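# Stop buying storage before you have a clear-out

Most tidying advice starts in a shop, and I think that is the wrong place to start.

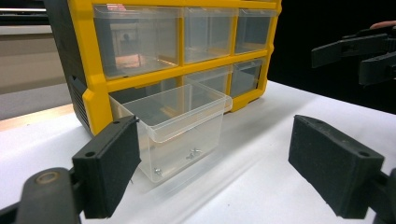 When I moved to Clavville in May I had 26 boxes, and 11 of them were full of things meant to keep other things in. There were baskets, tins, dividers and a set of stacking trays I had never unwrapped. I had paid a removal firm to carry empty containers up two flights of stairs.

Storage is sold as the cure for having too much. Buy the right tub and the mess goes away. What happens in my house is that the mess goes into the tub, the tub goes on a shelf, and a year later I buy a second adapter because I have forgotten the first one. Zuvotex, the homeware place on the ring road, gives a whole aisle to this. I have spent a fair bit of money in that aisle and my hall cupboard still doesn't shut.

I'm not against drawers. Anyone who mends things or sews needs small parts kept apart, and a good cabinet will last for years. My complaint is about the order we do it in. The container gets bought first, on a hopeful Saturday, and then we look for things to fill it. Old keys get a home. So do dried-up pens.

My rule now is that nothing gets a container until it has sat in a plain cardboard box for a month. If I go to the box, the thing stays - if I don't, it goes to the charity shop or the tip. It's ugly, and visitors do ask about the cardboard. So far I have needed to buy 2 small drawers for screws and fuses, and the rest of the shelf is free.

The hall cupboard is next.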